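纺织材料热湿舒适性 课程讲义
第六讲 絮填材料的隔热机理与蓬松度测定

6.1 本讲范围

前五讲讨论了单层织物的导热与透湿。本讲处理絮填结构,即两层织物之间夹有低密度纤维集合体的制品,包括羽绒服、棉服、睡袋和被褥。学习本讲之前应熟悉第二讲中热阻的定义、单位换算以及一维稳态导热的假设条件。

本讲符号约定如下:
R 热阻,单位 m²·K/W
λ 表观导热系数,单位 W/(m·K)
d 厚度,单位 m
ρ 表观密度,单位 kg/m³
φ 纤维体积分数,无量纲
FP 蓬松度,单位 in³/oz 或 cm³/g,使用时必须注明

6.2 絮层中的传热途径

絮层内的热量传递由三部分组成:固相导热、气相导热、辐射。自然对流在絮层完整、厚度不大、表面不漏风时可以忽略。

固相导热沿纤维本身及纤维间的接触点进行。纤维体积分数很低,接触点面积小,这一项在蓬松状态下贡献有限。随着压缩程度增加,接触点数目上升,固相导热随之增大。

气相导热由静止空气承担。常温下空气的导热系数取 0.026 W/(m·K)。絮层中空气所占体积通常在百分之九十以上,因此气相导热构成表观导热系数的下限基准。任何以空气为填充介质的常压絮料,其表观导热系数不会显著低于这一数值。

辐射传热在低密度絮层中不可忽略。纤维稀疏时,红外辐射可穿过较长距离才被吸收或散射。将絮层视为光学厚介质,可用等效辐射导热系数表示:

λr = 16σT³ / (3β)

式中 σ 为斯特藩—玻尔兹曼常数,T 为平均绝对温度,β 为消光系数。消光系数大致与表观密度成正比,与纤维直径成反比。同等质量下,纤维越细,消光能力越强,这是超细纤维絮料的设计依据之一。

三项相加得到表观导热系数:

λ = λs + λg + λr

以密度为横坐标作图,λ 呈先降后升的形状。左侧下降段由辐射项控制,右侧上升段由固相项控制,中间存在一个极小值。考试中常要求解释曲线两端的成因,作答时须分别指明控制项。

注意:λ 的极小值与单位质量热阻的最大值并不在同一密度处出现。服装设计关心的是给定填充量下的总热阻。设单位面积填充量为 m,则厚度 d = m/ρ,热阻

R = d/λ = m/(ρλ)

给定 m 时,R 取决于乘积 ρλ。辐射项近似满足 λr = C/ρ,其余两项在低密度区变化较小,因此乘积 ρλ 随 ρ 减小而减小,R 增大,但增幅逐渐趋缓。密度很低时 ρλ 趋于常数 C,继续提高蓬松度不再带来成比例的热阻增量。

6.3 羽绒的结构

羽绒指水禽腹部和胸部羽毛下层的绒朵。绒朵没有羽轴,由绒核向外放射出绒枝,绒枝上再生出绒小枝。小枝上的节点使相邻绒枝保持间距,绒朵受压后能够回复。

相关术语应区分使用:
绒朵:结构完整、具有绒核的单元。
绒丝:从绒朵上脱落的单根绒枝。
毛片:带羽轴的小羽毛。
绒子含量:绒朵部分在试样总质量中的百分比。不同标准对绒丝是否计入规定不同,引用数据时应写明所依据的标准及版本。

绒丝对蓬松度的贡献低于完整绒朵。两个批次即使含绒总量相近,绒丝比例不同,蓬松度也会有差别。毛片的羽轴较硬,对压缩有一定支撑,但单位质量占据的体积小,并有刺穿面料的倾向。

6.4 蓬松度的测定

蓬松度表示规定质量的试样在规定压力下所占的体积。测定步骤概括如下。

(1) 取样。从混合均匀的大样中多点抽取,去除明显的异物。
(2) 预处理。试样须在标准大气中充分调湿。常见的预处理方式有箱式调湿、翻滚干燥和蒸汽处理,三者所得结果不可直接比较。
(3) 称量。按标准规定的质量称取,精度 0.1 g。
(4) 装样。将试样均匀散入量筒,避免结团。
(5) 加压。放下压盘,压盘自由下落至静止,不得用手施力。
(6) 读数。达到规定时间后读取压盘高度。
(7) 重复。取出试样重新抖散,再次测定,取平均值。

单位换算:

1 in³/oz = 16.387 cm³ / 28.350 g = 0.578 cm³/g

例 6.1 某批羽绒蓬松度标称为 500 in³/oz,求其在测定压力下的表观密度。

解:换算得比体积 v = 500 × 0.578 = 289 cm³/g。
表观密度 ρ = 1/v = 0.00346 g/cm³ = 3.46 kg/m³。

该值对应量筒中的压力条件。成衣中羽绒受面料约束,实际密度一般高于此值,不能把蓬松度换算出的密度直接代入 6.2 节的公式计算成衣热阻。

例 6.2 某夹克样品代号 Jelen,总填充量 118 g,羽绒蓬松度同例 6.1。求填充物的自由体积。若腔体设计总容积为 20 L,求填充率。

解:自由体积 V = 118 × 289 = 34102 cm³,即 34.1 L。
填充率 = 34.1/20 = 1.71。

填充率大于 1,说明羽绒在腔体中处于受压状态。填充率过低时绒朵在腔体内移动,形成空区;过高时增加的质量主要用于提高密度,厚度受腔体限制不再增加。设计时填充率的取值与腔体形状、面料刚度有关,应由试样确定。

6.5 压缩与回复

絮层的压力—厚度关系具有明显的非线性和滞后。初始阶段,纤维发生弯曲和滑移,很小的压力即引起较大的厚度变化。密度升高后,纤维间接触增多,刚度迅速上升。van Wyk 关系给出压力与体积分数的三次方关系:

P = kE(φ³ − φ0³)

式中 E 为纤维弹性模量,k 为结构常数,φ0 为无压状态下的体积分数。该式假设纤维随机取向且以弯曲为主要变形方式,对绒朵这类分枝结构只能作定性参考。

描述回复性能采用以下指标:
压缩率 = (d0 − d1)/d0
回复率 = (d2 − d1)/(d0 − d1)
其中 d0 为初始厚度,d1 为加压后厚度,d2 为卸压并静置规定时间后的厚度。

回复率与静置时间有关。羽绒制品长期压缩存放后,取出即测与静置后再测,结果往往不同。报告中应写明压缩时间、压缩压力、静置时间和环境湿度四项条件,缺一项则数据无法复现。

穿着和存放过程中的局部受压同样改变热阻。肩部受背包带压迫,肘部反复弯折,睡袋底部承受体重,这些部位的絮层厚度均明显低于标称值。计算整衣热阻时若只取胸部厚度,结果偏高。

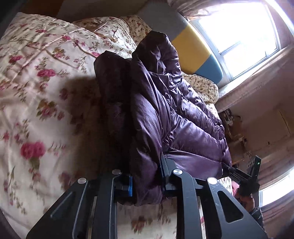 Sekar Gunawan:讲义把回复率写成单一数值,容易让学生误以为它是材料常数。同一批羽绒装进不同密度的面料,排气速度不同,短时间内测得的 d2 就不同。建议把面料透气率也列进报告条件。

此意见成立。在成衣上测定时,报告条件增为五项,补充面料透气率;对散絮测定仍为四项。习题 6.4 已相应修改。

6.6 绗缝与腔体结构

絮填制品需要用缝线或隔片限制絮料移动。常见结构有三种。

直接绗缝:面料与里料沿缝线直接缝合。工艺简单,质量轻。缝线处絮层厚度趋近于零,形成线状热桥。

隔片结构:面料与里料之间缝入立体隔片,缝线处仍保持一定厚度。热桥减弱,工时和质量增加。

粘合或织造成腔:不用缝线,腔体边界由粘合线或双层织造的结合处构成。针孔漏绒得以避免,但结合处的厚度问题依然存在。

热桥的影响可用并联模型估算。设缝线区面积比为 a,热阻为 R1,腔体中部热阻为 R2,则总热阻满足

1/R = a/R1 + (1 − a)/R2

例 6.3 某直缝夹克 a = 0.10,R1 = 0.05 m²·K/W,R2 = 0.50 m²·K/W。求总热阻。

解:1/R = 0.10/0.05 + 0.90/0.50 = 2.0 + 1.8 = 3.8
R = 0.263 m²·K/W。

缝线区只占面积的十分之一,总热阻却降至中部热阻的 53%。并联模型忽略了横向导热和外表面空气层,实际下降幅度与此有出入。把外空气层热阻加入每条支路后,缝线区的影响会减小。请自行以外空气层热阻 0.10 m²·K/W 重算,答案为 R = 0.462 m²·K/W(含空气层),扣除空气层后为 0.362 m²·K/W。

腔体间距的选择存在相互制约。间距小,絮料分布稳定,但缝线区面积比增大;间距大,面积比减小,絮料容易在重力作用下向腔体下缘聚集。横向腔体的竖直间距对下沉影响最直接。

6.7 湿度的影响

羽绒的主要成分为角蛋白,具有吸湿性。吸湿后绒枝模量下降,蓬松度随之降低。液态水的影响更为严重:水的表面张力使绒小枝相互粘附,绒朵塌缩成团,空气体积丧失,同时水的导热系数为 0.6 W/(m·K),远高于空气。

低温环境中,人体蒸发的水汽向外扩散,在絮层内某一位置达到露点并凝结。凝结位置取决于温度分布和水汽分压分布的交点。连续多日使用而无干燥条件时,冷凝水累积,睡袋和厚羽绒服的热阻逐日下降。二月份的野外对比数据见附表,其中的样品均未经中途干燥。

拒水处理在绒枝表面附着低表面能物质,减少液态水引起的粘附。处理效果随洗涤次数衰减。拒水处理对水汽吸附的抑制有限,不应与防水混为一谈。

合成絮料中,聚酯纤维的公定回潮率为 0.4%,吸湿对其力学性能影响小,浸湿后保持厚度的能力优于羽绒。在干燥状态下,同等质量的常规聚酯絮料热阻通常低于高蓬松度羽绒。选用时应按使用环境权衡。

6.8 面料的防绒性

防绒性指面料阻止绒丝和绒小枝穿出的能力。影响因素包括经纬密度、纱线线密度、单丝数、轧光程度和涂层。

高密织物经轧光后,纱线压扁,孔隙缩小,透气率下降。透气率过低会带来两个后果:压缩时排气困难,空气由针孔集中逸出并携带绒丝;回复时进气缓慢,絮层不能及时恢复厚度。因此防绒性与透气性需同时控制。

针孔是漏绒的主要通道。应选用细针、适当减小针号,并控制针迹密度。针迹过密时单位长度针孔数增加,过疏时缝线张力不易稳定。

防绒性试验有摩擦法和转箱法。摩擦法把试样缝成袋状,装入规定质量的羽绒,在仪器上经受反复弯曲和摩擦,计数穿出的绒丝根数。转箱法将试样袋与橡胶球一同置入回转箱,达到规定转数后计数。两种方法的结果不可互换。

6.9 被褥与服装的差别

被褥与服装的絮填原理相同,使用条件不同。被褥水平铺放,絮层主要受自身重量和面料重量作用,腔体内下沉问题较轻。服装竖直穿着,下沉和局部压缩均较突出。被褥的热阻还受边缘漏风和贴合程度控制,单纯提高填充量时,体感改善小于计算值。

被面的装饰绗缝与功能绗缝应分开考虑。装饰线迹过密,会降低有效厚度。棉絮被褥在长期使用后纤维缠结,密度上升,经弹松可以部分恢复。

6.10 实验安排

实验样品共四组,代号为 Jelen、Makix、Li、Elham。前两组为羽绒,后两组为聚酯絮料。样品已完成调湿,取用后须放回调湿箱。

实验内容:
一、测定四组样品在三级压力下的厚度,绘制压力—厚度曲线。
二、计算各组压缩率和回复率。
三、用平板法测定无附加压力下的热阻。
四、比较单位面积质量归一化后的热阻,讨论与 6.2 节预测的差异。

数据记录要求:原始读数不得涂改,错误数据划线后在旁边重写。厚度保留至 0.1 mm,热阻保留三位有效数字。平板仪须预热至稳定后再放样。中途打开罩箱的,该次读数作废。

实验报告提交截止日期:2018年6月17日。教学平台课程编号 3176,实验室房间号 1051。

6.11 习题

6.1 推导给定填充量时热阻 R 与密度 ρ 的关系,指出 ρ 趋于零时 R 的极限,并说明光学厚假设在此极限下是否仍然成立。

6.2 某羽绒蓬松度为 700 in³/oz,腔体总容积 18 L,要求填充率为 1.3。求所需填充量。

6.3 将例 6.3 中的缝线区面积比改为 0.05,其余条件不变,分别计算不计和计入外空气层时的总热阻,并比较两种情况下热桥影响的相对大小。

6.4 设计一个试验,考察面料透气率对成衣絮层短时回复率的影响。列出全部应控制的条件和至少两个静置时间点。

6.5 说明为什么不同预处理方式得到的蓬松度不能直接比较。

部分答案
6.2 自由体积 23.4 L,比体积 404.6 cm³/g,填充量 57.8 g。
6.3 不计外空气层:1/R = 1.0 + 1.9 = 2.9,R = 0.345 m²·K/W。计入外空气层:1/R = 0.333 + 1.583 = 1.917,R = 0.522 m²·K/W。

下一讲:絮填制品的洗涤与老化。请预习角蛋白的热稳定性及洗涤剂 pH 值的影响。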